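About Drenari

Drenari is a reconstructive surgery training centre. It runs courses in burn care, skin grafting, hand repair and the reconstruction of the face after injury. Teaching is given to surgeons in their later years of training, to theatre nurses and to hand therapists. The centre does not treat patients and cannot accept referrals.

History

The centre opened as the Cerkelska Teaching Unit, with one skills room and a single course on split-skin grafts. The course was written by Gijs Goossens, then a burns surgeon, and was revised each July after the marks had been reviewed. A second course, on local flaps, followed when Soo-ah Nam joined as head of anatomy teaching. The present name was adopted when the unit moved to its own building and took on the nursing programme.

To date 1,203 people have enrolled on a Drenari course, and 1,126 have completed one. Those who do not complete may return to the same module without paying again, provided that the syllabus has not changed.

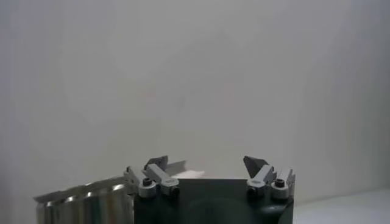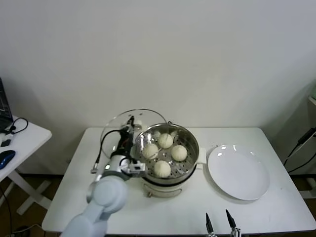
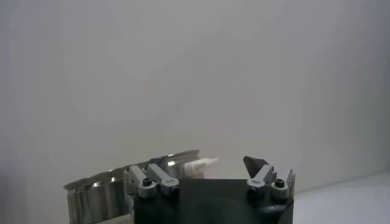

Ye-seo Kwak
Registrar and Head of Records, Drenari

How courses are taught

Each course is divided into a reading stage, a skills stage and an assessed stage. Reading is done at home and is tested by a short written paper on the first morning. The skills stage covers instrument handling, suture choice, graft harvest and dressing. Groups are kept small and stay with the same tutor throughout.

Assessment is carried out by two examiners who have not taught the candidate. Marks are given separately for planning, handling of tissue, closure and written notes. A candidate who fails in one section repeats that section only.

The library

The Jin Library holds 697 bound case records and a run of older textbooks on burns and plastic surgery. Names and hospital numbers have been removed from all case records. The catalogue was compiled by I-seul Yeom and is open to former students on request. Items are read on site and are not lent.

Governance

The director, Ji-hoon Oh, is responsible for the syllabus and for the appointment of examiners. Fees and course dates are set once a year. Complaints about marking should be sent in writing to the registrar, who passes them to an examiner from outside the centre.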